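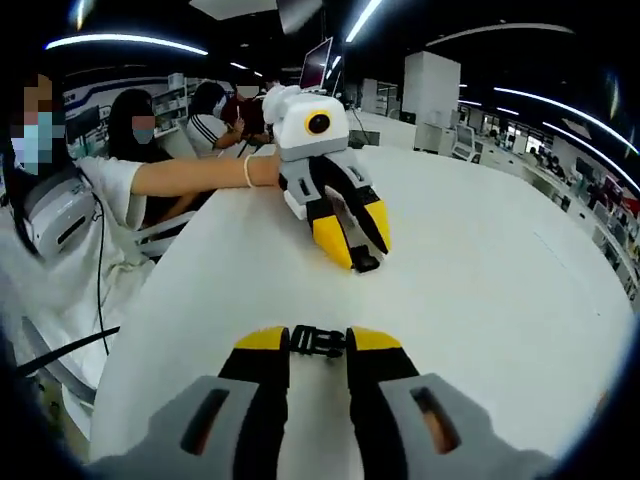 I bought my first shares at seventeen past nine on a wet morning in July, sitting in my car outside a dentist's office, and I'd like to tell you I had done my homework. I had done some homework. I had read the first part of the annual report from Brodham, a mid-sized maker of refrigerated truck bodies, and I had looked at the pictures in the rest of it. Then I put in $500 and went to have a crown fitted.

The reason I bring it up is that Brodham is now being bought, and for the past several months I've been what the paperwork calls a "minority holder," a phrase that makes me sound a lot more important than a person with a few hundred dollars and a sore jaw. The buyer is Talliron, a holding company that already owned a big slice of the business. They want the rest of us out. They've made an offer, they've hired a bank to say the offer is fair, and they mailed me a document to explain the whole thing.

It was 548 pages long! I weighed it on the bathroom scale (I had to hold it and then subtract myself, and I won't be sharing that math).

I read more of it than I expected to. The front is all letters from chairmen, very courteous, everybody "pleased to recommend." The good stuff is way in the back, in a section called "Background of the Transaction," and if you've never read one of these, please do, they're wonderful. It's basically a diary. Somebody calls somebody. There's a dinner. A second bidder, Bradanach, shows up, asks for a look at the books, gets one, and then goes quiet for six weeks before withdrawing in one sentence. What happened in those six weeks? The document doesn't say, and I've thought about it more than is healthy.

I wanted somebody to tell me whether the price was any good, so I called Han-gyeol So, who spent years advising on deals like this one before moving over to Myung, a small research shop that writes for pension funds. She was eating lunch and didn't mind me hearing it.

"Skip the premium," she told me. The premium is the number on the front, the one that says how much more they're paying than yesterday's share price. "Yesterday might have been a lousy day. Look at what the bank assumed about growth, and then go look at what management was telling people a year earlier."

So I did that, with a yellow marker and a pot of coffee. A year earlier, management had been cheerful as anything about new orders and a second plant. In the bank's version the second plant had slid back 2 years and the orders had thinned out. Maybe that's fair. Truck bodies are a lumpy business, and interest rates haven't helped anybody who sells big things on credit. But a gloomier forecast makes a lower price look generous, and I noticed who was paying for the forecast.

Han-gyeol was less excited than I was. She's seen a lot of these, and she says most of them go through, with a little bump in price if a big fund makes enough noise. "You could vote no," she said. "It's free."

What I hadn't understood is that my vote counts for more than I thought. Talliron has agreed that the deal needs a majority of the shares it doesn't already own, so its own big slice sits that one out. It's just us, the funds and the retirees and me. I called the number on the proxy card to make sure I had that right, and the man who answered was so patient I think he'd been waiting all day for a call.

I mailed my card back last week, marked no, with the marker still on my fingers. If the deal goes through anyway I'll get a check for a bit more than I put in, enough to cover a decent part of that crown.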